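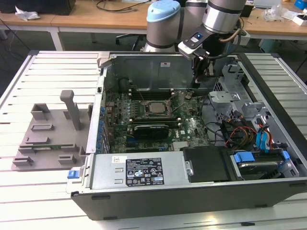 Robot arm and an open Dell tower at the Otham bench.

Hi again! I've been promising a page about our house rules for running an arm over open electronics, and I finally have pictures to hang them on. Isamu Hirose wrote the first version for us at Cidside (it fit on a sticky note), and I've been adding to it ever since. It's at 655 words now, sorry Isamu.

Rule one is that the case lies flat with its side panel off before anybody enables the arm. We used to let people shift the tower a little between runs, and boy, did we pay for that in bent socket pins. Now if the case moves, you stop, re-teach the approach point and start over at 20 percent speed. Yes, every time, even if 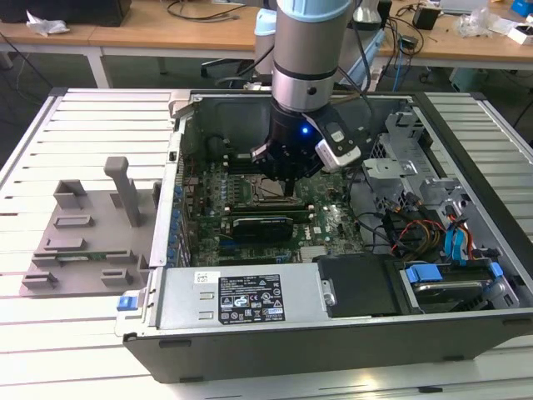 you only nudged it with your elbow! I've heard all the excuses and I've used most of them myself. The other thing I'm picky about is cables. Wiring inside the case gets checked before each run, and the cable on the wrist needs enough slack for the full reach and no more. Kerard does it a bit differently, with clips, and I kind of like their way too.

Fingers over the board, near the CPU socket. We pause for 3 seconds before any move down, and a person keeps a hand by the stop button. 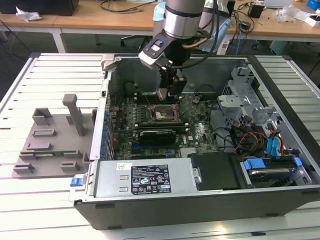 Parts and fixtures

Small boards go in the gray fixture, never loose on the slats. Tsuji asked for that one after a bad October, and I'm glad they did.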